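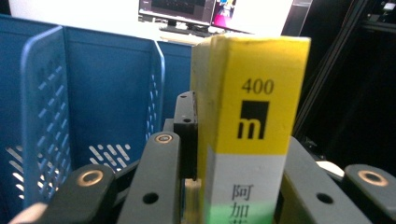 종이 상자 포장 식품을 선반과 바구니에 정리할 때 무엇을 기준으로 분류하는가?

내용물의 종류를 첫 번째 기준으로, 상자의 높이를 두 번째 기준으로 삼는다. 브랜드와 포장 색상은 분류 기준에 넣지 않고 별도 항목으로만 기록한다.

Kurine 포장 식품 정리 기록

README

개요

Kurine은 가정과 소형 매장의 건식 식품 보관 방식을 기록한 자료 모음이다. 대상은 종이 상자, 봉지, 캔, 유리병에 담긴 상온 보관 식품이며, 냉장 및 냉동 식품은 포함하지 않는다. 항목마다 사진과 기록표 한 행이 대응한다. 기록표에는 포장 형태, 인쇄 문자, 보관 용기, 정리 동작의 종류가 들어간다.

현재 판은 2000개 항목으로 구성되어 있다. 이 중 170개는 인쇄 문자가 일부만 읽히는 항목이며, 별도 표시가 붙어 있다.

작성 및 관리

분류 체계: Yupin Yensuk
기록표 검수: Ridwan Hutapea
중국어 및 태국어 표기 확인: Wiroj Wongsuwan
최종 갱신: 2023년 8월 10일

폴더 구성

items/ 항목별 사진
tables/ 기록표(CSV, UTF-8)
vocab/ 포장 형태와 보관 용기의 용어 목록
notes/ 검수 중 남긴 메모
CHANGES 판별 변경 내역

기록표 필드

item_id: 항목 고유 번호. 삭제된 번호는 다시 쓰지 않는다.
package_type: 포장 형태. 상자, 봉지, 캔, 병, 기타 중 하나.
orientation: 포장이 놓이거나 들린 방향. 세움, 눕힘, 기울임, 판단 불가 중 하나.
main_color: 정면에서 가장 넓은 면적을 차지하는 색. 한 가지만 적는다.
band_color: 띠 모양으로 인쇄된 보조 색. 위에서 아래 순서로 적고 세미콜론으로 구분한다.
text_seen: 사진에서 읽히는 문자와 숫자. 원문 표기를 유지한다.
text_partial: 일부만 보이는 문자가 있으면 1, 없으면 0.
container: 주변에 보이는 보관 용기. 바구니, 선반, 서랍, 통, 없음 중 하나.
wear: 모서리 눌림, 긁힘 등 포장 외관의 상태.
remark: 자유 기술. 200자 이내를 권장한다.

기록 예

첫머리 사진의 항목은 다음과 같이 기록한다.

package_type: 상자
orientation: 세움
main_color: 노랑
band_color: 흰색; 초록
text_seen: 400; m; 阿; 加
text_partial: 1
container: 바구니
wear: 윗모서리에 약한 긁힘과 마모
remark: 숫자 아래에 검은 정사각형 로고. 바구니는 파란색 플라스틱, 벽면에 비스듬한 긴 구멍.

숫자 400은 단위가 보이지 않으므로 중량이나 용량으로 옮기지 않는다. 阿와 加 다음 글자도 추정해서 채우지 않는다. 내용물 필드를 두지 않은 것도 같은 원칙에 따른 것이다. 내용물은 기록표와 분리된 vocab/contents 목록에서 관리하며, 제품명이 전부 읽히는 항목만 연결한다.

문자 표기 규칙

1. 한자는 간체와 번체를 서로 변환하지 않는다.
2. 로고 안의 문자는 대소문자를 그대로 적는다.
3. 세로로 배열된 문자는 위에서 아래로 읽고, 글자 사이에 세미콜론을 넣는다.
4. 반쯤 가려진 글자는 text_seen에 넣지 않고 text_partial만 1로 한다.
5. 같은 문구가 여러 면에 반복되면 한 번만 적는다.

색상 표기 규칙

색 이름은 vocab/colors에 있는 것만 사용한다. 측면이 정면보다 옅게 보이는 경우 정면의 색을 따른다. 조명으로 하얗게 날아간 부분은 흰색으로 기록하지 않는다. 금속 광택이 있는 포장은 은색 또는 금색으로 적고, 판단이 어려우면 필드를 비운다.

보관 용기 구분

바구니와 통의 구분은 벽면의 구멍 유무로 한다. 벽면에 반복된 구멍이 있으면 바구니, 막혀 있으면 통이다. 손잡이의 유무는 구분에 영향을 주지 않는다. 칸막이가 있는 용기도 별도 분류를 만들지 않고 remark에 적는다. 용기가 보이더라도 포장이 그 안에 들어 있다는 뜻은 아니다. 안에 든 것이 확인될 때만 remark에 "수납됨"을 추가한다.

정리 방식에 관한 참고

높이가 큰 상자는 바구니 뒤쪽에 세우고 낮은 상자는 앞쪽에 둔다. 눕혀서 쌓을 때는 두 단까지로 한다. 개봉한 상자는 미개봉 상자와 같은 줄에 두지 않는다. 이 순서는 Skevholm 보관실에서 쓰던 정리표를 옮긴 것으로, 기록표의 값과는 무관하다. Villalba 구역의 정리표는 선반 깊이가 달라 notes/에 따로 두었다.

검수 절차

두 명이 같은 항목을 따로 기록한 뒤 값을 비교한다. 값이 다르면 Ridwan Hutapea가 사진을 다시 보고 정한다. 1차 비교에서 100개 넘는 항목의 main_color가 서로 달랐고, 대부분 노랑과 주황의 경계에 있는 포장이었다. 이후 vocab/colors에 기준 색표를 추가하고 해당 항목을 다시 기록했다.

알려진 문제

봉지 포장의 orientation은 신뢰도가 낮다. 바닥이 넓은 봉지는 세움과 기울임이 섞여 있다.
초기 항목에는 wear 값이 비어 있는 경우가 있다. 빈 값은 손상 없음을 뜻하지 않는다.
태국어 문구의 띄어쓰기는 통일되지 않았다.
같은 제품이 서로 다른 item_id로 들어간 경우가 있으며, 중복으로 처리하지 않는다.

사용 시 주의

인쇄 문자를 제품 식별에 쓸 경우 text_partial이 0인 행만 선택한다. 색상만으로 제품을 묶는 용도에는 맞지 않는다. CSV를 표 계산 프로그램으로 열면 text_seen의 숫자가 자동 변환될 수 있으므로 해당 열을 텍스트 형식으로 지정한다.

다음 판

9월 판에서는 container 필드에 "상자"를 추가한다. 기존 값은 바꾸지 않는다. 오류 신고에는 item_id, 필드 이름, 현재 값, 제안 값을 적는다. 용어 목록에 대한 의견은 Yupin Yensuk 앞으로 보낸다.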